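Mon 30 March

Planner work on the Hustar branch, sim only. Swapped the straight-line approach for a two-stage one: go to a hover pose first, then descend to the pan handle. Ran 16 seeds on the kitchen layout. 11 finished, five stopped in the descent with a joint limit warning on joint 4.

Collision margins are still the February values. The bowl is loaded as a convex hull, so the planner treats the inside as solid. Fine for the pan task, will matter later.

Hover pose before the descent, fingers close together, gripper still well clear of the table: 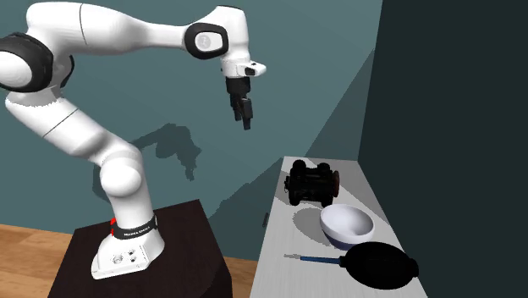 Grube thinks the joint limit failures come from the IK seed and that the margins have nothing to do with it. The suggestion was to seed from the hover pose every time and drop the random restarts, as was done on the Privcombe planner, and to log the elbow angle at each waypoint before touching anything else.

Tried the logging part. In three of the failed runs the elbow is already close to its limit at hover. Haven't looked at the other two.

Next: fixed seed, same 16 layouts, margins untouched. Config is in the Dadton folder, old one kept with _prev on the end.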